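The Akeck Town Council and the Question of Advance Notice

The Akeck Town Council will take up its revised appointments rule at the next regular session, and residents who follow the council closely have asked for a plain account of what the rule would change. The present rule dates from the last charter review. It allows the council president to submit a nominee for any vacant board seat and to call for a vote at the same meeting. The revision would require a notice period of 30 days between submission and vote.
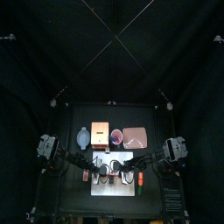
Issue 54

Mon 23 November

The case for the longer period rests mainly on the Gondal Road vacancy. A seat on the planning board opened in September, a name was submitted at the start of the evening, and the vote was complete before the public comment portion began. No provision of the charter was violated. Even so, several residents had prepared remarks on the seat and were heard only after it had been filled. In the view of this writer, a procedure that permits such a result deserves correction, whatever the merits of the person appointed.

Opponents of the revision raise a fair objection. The planning board cannot act without a quorum, and a seat left open for an additional month may delay permits that applicants have already waited on. The Trumen district, where most of the pending applications are located, would feel such a delay first. The draft answers this in part by allowing a temporary member to serve during the notice period – with full voting rights on permits, but without a vote on changes to the zoning map.
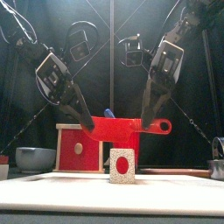
That distinction is sensible, although the wording needs work. As drafted, a temporary member could be renewed without limit, and a council unable to agree on a permanent nominee might simply keep renewing the same person. A limit of one renewal would settle the matter and would require only a short amendment from the floor.

A second petition, carrying 1627 signatures, asks that all nominees appear in person to answer questions at Vellum Hall before any vote. The council is not bound to adopt it. It should at least be read into the record and assigned to a hearing, and the clerk has confirmed that it meets the requirements for both.

Written comments on the revised rule may be left at the clerk's window during business hours. Comments received after the agenda has been posted will be held over to the following session.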